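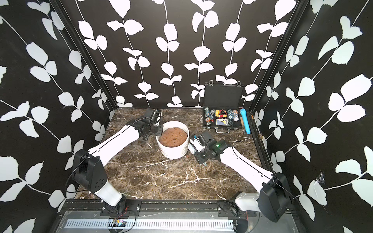 Wallpaper in Rented Rooms: What Tenants Notice

Fermín Lucero
2 min read

We use cookies to improve your visit. Accept / Settings

For this project I asked 31 tenants in Lelstead about the walls they live with. Most had plain paint. Five had patterned paper, usually leaves or vines, and four of those liked it. The main complaint was dark paper in small rooms — people said they turned the lights on earlier in December. Replacing it cost one landlord 1,300 dollars. I did not ask about borders or tiles.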